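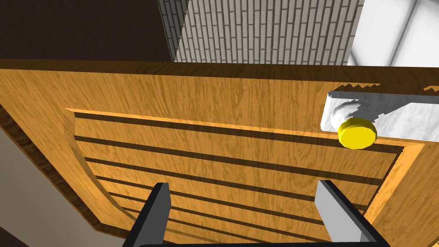
Panelled door, detail. Computer render.

Skidard Print Open: frequently asked questions for exhibitors

Who can submit work?
Any artist aged 18 or over, living anywhere in the UK or Ireland. Students may apply. Collaborative work is accepted under one lead name, and that person signs the loan form and receives all correspondence.

What counts as a print?
Etching, engraving, lithography, screenprint, relief, monotype and collagraph are all eligible. Digital prints are eligible if the image was made for print. Giclée reproductions of paintings or drawings are not accepted. Where a work combines processes, list them in the order they were carried out.

How many works may I enter?
Up to three. Each needs its own entry line. A diptych or triptych counts as one work if it is sold as one work and hung as one work; otherwise the parts are entered separately.

Does the edition have to be complete?
No. State the intended edition size and the number of the impression being submitted. Artist's proofs should be marked A/P in the edition field. Unlimited editions are not accepted.

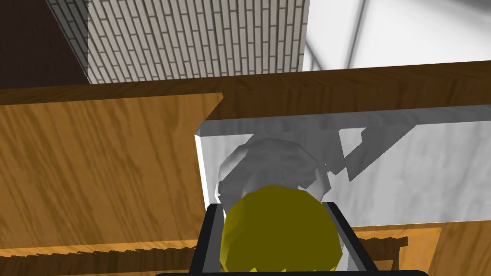
What are the framing requirements?
Work must arrive framed, glazed and ready to hang. Acrylic glazing is required for anything longer than a metre on either side and preferred for everything else. Clip frames are refused at the door. Fit two D-rings to the side rails, a third of the way down from the top, and remove any cord or wire before delivery. Mirror plates are fitted by our technicians on the day and the screw holes are left unfilled when the work goes back.

Can I show work unframed?
Only by agreement. Magnets and Japanese tissue hinges are the methods we use. Pins through the sheet are not used even where the artist asks for them. Write to Mwajuma Obura in the exhibitions office before the entry deadline, giving the sheet size, paper weight and preferred method.

How should the measurements be given?
In centimetres, height before width. Give the plate or image size first, then the sheet size, then the overall framed size. The hang is planned from the framed size, so an error there may mean the work is moved or left out.

What are the light levels?
Works on paper are shown at 50 lux. Daylight is excluded from the lower gallery. The stair landing has a filtered window and is used only for prints in carbon-based black inks. If your work contains fluorescent or fugitive inks, say so on the form.

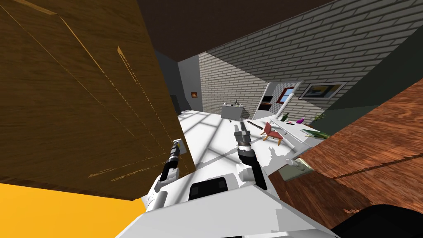 Exhibitor Notes, Issue 3

How do I deliver selected work?
By hand or by carrier during the delivery week in October. The loading entrance is on Zurketti Lane and is open from 10 a.m. Carriers must be told to use this entrance. Soft wrapping is fine for hand delivery. Work sent by carrier must be in a rigid box or crate that can be used again for the return, with your name and the entry number on the outside.

Is my work insured?
It is covered from the time we sign for it until the time you or your carrier signs for its return. Cover is for the net price to the artist, not the listed sale price. Transit in either direction is the artist's responsibility. A condition check is made on arrival and you will be sent a copy. Any disagreement with it should be raised before the work is hung.

What commission is charged?
Commission is taken on all sales at the rate printed on the loan form. VAT is added to the commission and not to the whole price. Further impressions ordered from the same edition during the exhibition are treated as gallery sales.

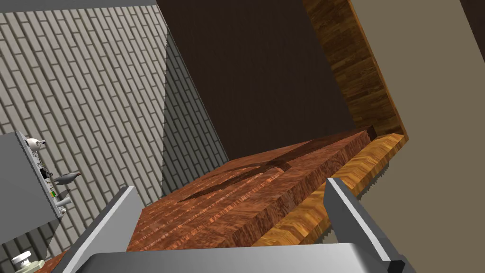

Can I change a price after submitting?
Not once the labels have been sent to print. Before then, send the entry number and the new price by email. Changes are not taken by telephone.

Who selects the work?
A panel, from images in the first round and from the works themselves in the second. The second round is chaired by Rangi Mudgway. Feedback is not given at either stage, and entry fees are not refunded.

When is unsold work returned?
Collection is in December, from the same entrance. Work not collected by the end of that month is moved to store and a weekly charge applies. Bring the receipt issued on delivery. If someone else is collecting for you, they will need the receipt and a signed note.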